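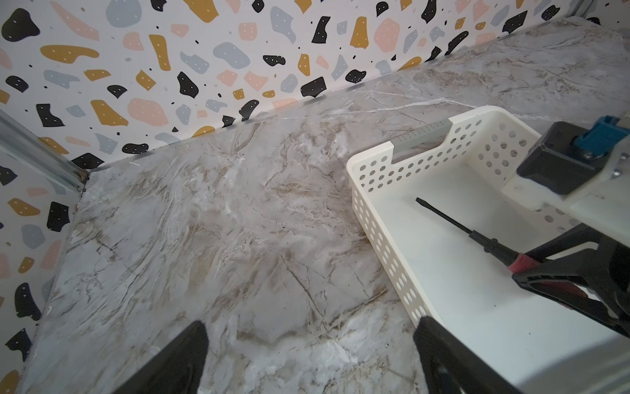 Tamsin Okerlund, module tutor, Interior Surfaces, Hestport

Week 4 handout: worktops, walls and the joint between them

Read this before the February practical. Bring it with you, along with a pencil and a steel rule.

1. Two patterns in one corner

The worktop in our corner is marble-patterned: a pale white-grey ground with veins of tan, beige, light brown and soft grey running diagonally. The wall print is a terrazzo pattern on white, in mustard yellow, pale pink, blue-grey and black. Veins carry the eye along a surface. Chips scatter it. When the two are used together, look for a shared colour. Grey does that job in this corner.

Note also the gloss on the worktop. Glossy surfaces pick up reflections, so judge a colour from at least two positions before you write it down.

2. The back edge

A thin metallic trim runs along the seam between worktop and wall. On your drawing, show it as a separate line and label it. Students often leave it out and then find their section does not match their plan.

3. The internal corner

The two wall planes meet at a vertical aluminium rail. Draw the rail in elevation and note what the print does on each side of it. Do not assume that the pattern lines up.

4. Loose items

The cream-white plastic basket on the worktop has rows of round holes in its sides. It is not part of the survey, but sketch its outline on the plan with a dashed line. It stands at an angle, so take two corners and join them.

5. Sample boards

For the Gomari board, cut one worktop sample and one wall sample, each 200 mm long. Mount them edge to edge with a strip of trim between. The Phuthong board uses the same layout at 352 mm.

Hand both boards in on Saturday by noon, with your name on the back.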